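작업 노트 / 4월 / 연구동 공개 행사, 양팔 로봇 시연
작성: 조작실습반
공유 범위: 조작실습반, 기록관리 담당, Sketden 측 연락 담당

1. 개요

Gerkel 연구동 공개 행사 중 조작실습반이 담당한 시연의 준비, 진행, 후속 조치를 기록한다. 행사 전체에 대한 결과 보고는 행사 운영 부서에서 별도로 작성하며, 본 기록은 시연 작업대 주변에서 확인한 사항에 한정한다. 시연은 오후 2시에 시작하였고, 외부 방문단으로는 Sketden의 기술 담당자들이 참석하였다. 방문단 인솔은 Lech Nowakowski가 맡았다.

시연 과제는 탁자 위의 물건을 바구니에 옮겨 담는 작업으로 정하였다. 당초 검토한 뚜껑 여닫기 과제는 실패 시 복구에 시간이 걸리고 관람 거리에서 동작이 잘 보이지 않는다는 의견이 있어 제외하였다. 담기 과제는 평소 기록 수집에 사용하는 과제와 동일하므로 별도의 조정 없이 진행할 수 있었다.

2. 사전 준비

오전에는 작업대 정리와 원점 확인을 하였다. 원점 확인 절차는 Gerkenel 제어 모듈의 점검 항목을 그대로 따랐으며, 항목별 서명은 점검철에 남겨 두었다. 좌우 팔의 속도 상한은 평상시 값보다 낮추었다. 관람객이 있는 자리에서는 설명하는 사람의 말과 팔의 동작이 어느 정도 맞아야 하므로 앞으로도 낮춘 값을 사용하는 것이 적절하다고 본다.

Lagos 기록 프로그램은 시연 중에도 평소와 같이 켜 두기로 하였다. 다만 시연 중에 남은 기록은 학습용 목록에 넣지 않고 별도 폴더에 보관한다. 조작자가 설명을 위해 동작을 멈추거나 같은 접근을 되풀이하는 경우가 많아 평소 기록과 성격이 다르기 때문이다. 폴더 이름 규칙은 기존 규칙에 '공개' 표시를 덧붙이는 것으로 정하였다.

안전선은 작업대 앞쪽과 우측에 표시하였다. 비상 정지 단추는 조작자와 안내자가 각각 누를 수 있도록 배치하였고, 시작 전에 두 곳 모두 작동 시험을 마쳤다. 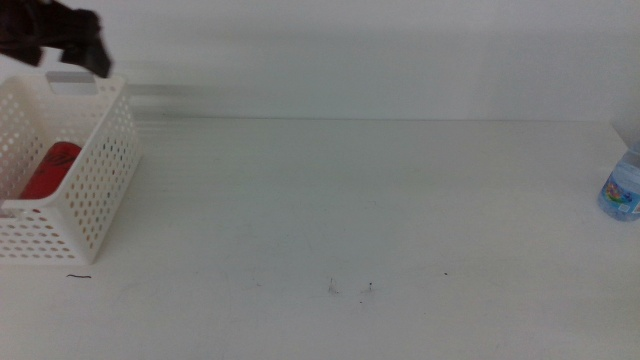 바구니의 위치는 준비 과정에서 논의가 가장 길었던 사항이다. 작업대 가운데에 두면 관람객이 보기에는 좋으나, 팔이 물건에 접근하는 경로와 바구니가 겹친다. 최종적으로 바구니는 왼쪽에, 생수병은 그 반대편에 두고 그 사이의 탁자 면을 넓게 비우는 배치로 결정하였다. 바구니는 벽면에 구멍이 뚫린 흰색 플라스틱 제품이어서 안에 든 빨간 캔이 옆에서도 구멍 사이로 보인다. 담긴 물건을 관람객이 확인할 수 있다는 점에서 시연용으로 적합하다. 반면 흰 탁자와 흰 벽 앞에서는 바구니 윗선이 눈에 잘 들어오지 않는다는 의견이 조작자로부터 있었고, 그리퍼를 바구니 위로 가져갈 때 높이 판단을 서두르지 않도록 조작 순서표에 문구를 추가하였다.

탁자 면의 얼룩과 잔부스러기도 점검 대상에 포함하여야 한다. 평소 수집 작업에서는 시작 전에 닦도록 되어 있으나, 행사 당일 점검표에는 해당 항목이 빠져 있었다. 사진에서도 탁자 위에 가는 실 모양의 이물과 작은 점이 확인된다. 점검표를 개정할 때 반영한다.

3. 시연 진행

시연은 안내자의 설명, 조작자의 시범, 질의응답 순으로 진행하였다. 안내자는 팔의 구성과 기록 방식을 먼저 설명하였고, 조작자는 설명이 끝날 때까지 팔을 대기 자세로 유지하였다. 시범은 캔을 먼저 담고 생수병을 나중에 다루는 순서로 구성하였다. 캔은 형상이 단순하여 첫 동작으로 무리가 없고, 생수병은 어깨 부분이 둥글어 잡는 높이에 따라 손가락의 접촉 상태가 달라지므로 설명할 내용이 많다.

생수병 접근 단계에서는 손목 카메라 화면을 옆 모니터에 띄워 관람객이 함께 볼 수 있도록 하였다. 고정 카메라 화면만 보면 그리퍼가 병에 닿아 있는지, 아직 앞에 있는지 판단하기 어렵다는 점을 안내자가 설명하였고, 방문단에서도 이 부분에 관심을 보였다. 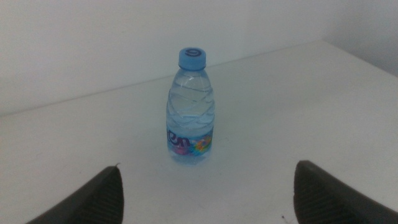
조작자는 접근을 마치기 전에 한 번 정지하고, 손가락을 닫기 전에 확인하여야 할 사항을 말로 설명하였다. 확인 사항은 병의 중심이 두 손가락 사이에 오는지, 팔이 기울어 있지 않은지, 닫는 높이가 적절한지이다. 평소 교육에서 신규 조작자에게 전달하는 내용과 같으며, 관람객 앞이라고 하여 내용을 바꾸지는 않았다.

안내 문구 가운데 '로봇이 스스로 판단한다'는 표현은 사용하지 않기로 사전에 합의하였다. 본 시연은 사람이 원격으로 조작하는 작업이고, 그 과정이 기록으로 남아 이후 학습에 사용된다. 일부 관람객은 시범을 보면서 자동 동작으로 이해하였으므로, 다음 행사에서는 조작자의 자리를 관람객 쪽에서 보이는 곳으로 옮기는 방안을 검토한다.

4. 질의응답

Sketden 측의 주요 질의와 답변은 다음과 같다.

가. 기록 수집의 진척
담기 과제의 수집 목표는 2000건이며, 행사 전일까지 검수를 통과한 기록은 1820건임을 답변하였다. 나머지는 물건 배치를 바꾸어 수집할 예정이다. 검수에서 제외되는 주된 사유를 묻는 추가 질의에는 화면 누락과 과제 도중의 중단을 들었다.

나. 한 팔만 사용하는 경우에도 반대쪽 팔을 작업대에 두는 이유
과제마다 장비 구성을 바꾸면 원점 확인을 다시 하여야 하고, 카메라와 팔 사이의 위치 관계도 다시 맞추어야 한다. 구성을 고정해 두는 편이 기록의 일관성 유지에 유리하다고 답변하였다.

다. 손가락 마모의 점검 주기
정해진 주기는 없으며 조작자가 이상을 보고하면 교체하고 있다. Nowakowski는 교체 시점을 기록과 함께 남겨 두면 이후 자료를 나누어 볼 때 도움이 될 것이라는 의견을 주었다. 타당한 의견으로 판단되어 Lagos의 비고란을 사용하는 방안을 기록관리 담당과 협의하기로 하였다.

라. 손목 카메라 케이블의 처리
케이블을 팔에 바짝 고정하지 않고 여유를 둔 이유에 대한 질의가 있었다. 손목이 회전할 때 당겨지지 않도록 길이를 남긴 것이며, 고정 위치가 탁자 쪽으로 지나치게 처지면 물건에 걸릴 우려가 있다는 점도 함께 설명하였다. 현재의 여유 길이가 가장 알맞은 값인지는 따로 시험한 바 없다. 방문단은 자체 장비에서도 같은 문제를 겪고 있다고 하였고, 고정구 도면을 서로 공유하는 데 원칙적으로 동의하였다.

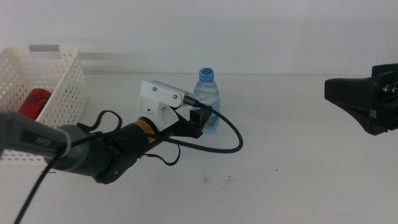 5. 확인된 문제

가. 모니터의 위치가 낮아 뒤쪽 관람객이 손목 카메라 화면을 보기 어려웠다. 받침대를 추가하거나 벽 쪽으로 옮겨야 한다.

나. 안내자와 조작자 사이의 신호가 정해져 있지 않았다. 설명이 길어질 때 조작자가 다음 동작으로 넘어가야 하는지 판단하지 못한 경우가 있었다. 손짓으로 할지 짧은 구두 신호로 할지는 다음 반 회의에서 정한다.

다. 배포 자료에 Gerkenel의 이전 화면이 실려 있었다. 현재 화면과 메뉴 배치가 달라 질문이 나왔으며, 남은 자료는 회수하였다. 수정본은 검토 후 다시 인쇄한다.

라. 안전선 우측이 통로와 가까워 이동하는 사람이 선을 밟는 경우가 있었다. 접촉이나 정지 사례는 없었으나 통로 쪽 간격을 더 확보하여야 한다.

6. 후속 조치

- 시연 전 점검표에 탁자 면 청소와 이물 확인 항목 추가 (조작실습반)
- 공개 표시 폴더의 접근 권한 설정 및 학습용 목록과의 분리 여부 재확인 (기록관리 담당)
- 손가락 교체 시점의 비고란 기재 방식 협의
- 카메라 케이블 고정구 도면을 정리하여 Sketden 측에 전달. 전달 전 외부 공유 승인 필요
- 배포 자료의 화면 교체 및 재인쇄
- 조작자 좌석과 모니터 배치안 작성

7. 비고

행사 종료 후 팔을 대기 자세로 복귀시키고 속도 상한을 평상시 값으로 되돌렸다. 속도 값의 변경 이력은 점검철 뒤쪽에 기재하였으므로 다음 수집 작업의 담당자는 작업 전에 현재 값을 다시 확인하기 바란다. 바구니 위치를 표시한 테이프는 제거하지 않았다. 새 배치로 수집을 시작할 때 기존 표시와 혼동하지 않도록 담당자가 떼어 내고 기록에 남긴다.

Sketden 답방 일정은 미정이며, 연락 담당을 통해 협의 중이다.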